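Part-time listing assistant wanted - used vinyl and local music history
Telluvthorpe Records, Rustad Street

We use cookies to remember your settings and to count visits. By staying on this site you accept our cookie policy. OK / Manage choices

Posted Dec 12, 2025

Telluvthorpe Records is looking for one person to help sort, grade and list a large collection of used LPs and singles. The collection came to us from the old Plurnar record store, which closed its doors on Rustad Street last spring. There are 2000 records in it, mostly rock, country, gospel and dance band music, plus a run of 45s on the Jonari label that was pressed here in town.

The job is four days a week, starting in January. Shifts are five hours, with a paid break. It is a fixed job until the collection is listed, and we may keep the person on for regular store work after that.

What you would be doing:

Cleaning records by hand and with our machine. Checking the vinyl under a lamp and playing one track from each side. Grading the record and the sleeve separately, using the store's grading sheet. Typing up artist, title, label, catalog number and condition for the website. Putting price stickers on plastic outer sleeves, never on the cover itself. Packing mail orders on Tuesdays.

We expect 100 records a week from a new person and a bit more once you know the sheet. Jazz and classical are being done by someone else.
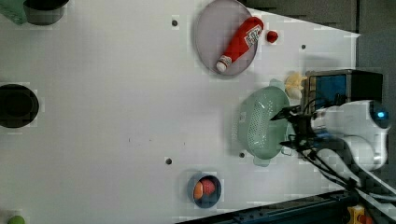 Ivar Bakke would like it known that the number is fair but the first week is slow. He did the same work on the last collection and spent most of his first two shifts learning to tell a scuff from a scratch. His advice to anyone applying is to bring reading glasses if they own a pair, and to ask before grading anything above Very Good Plus.

You do not need to have worked in a record store. You should be able to lift a full box of LPs, type without many mistakes and put up with hearing the first track of a record you don't like. It helps if you have owned a turntable and know how to set one up. Knowing the local bands of the sixties and seventies is a plus - the Jonari singles often have no year on the label, and we want the dates right.

There is a second, smaller part to the job. We are putting together a wall display on the Plurnar store, with old bags, receipts, photos and chart sheets. The person we hire will write short captions for it and call people who have offered to lend things.

Pay is hourly and will be discussed at the interview. Staff get a discount on used stock from the first day. Street parking is free after six, and the bus stops across from the store.

To apply, send a resume and a note of no more than 200 words about a record store you used to go to, or still do. Drop it off at the counter or use the contact form on our website, with "Listing assistant" in the subject line. Interviews are held in the store before opening time and include grading two records with us.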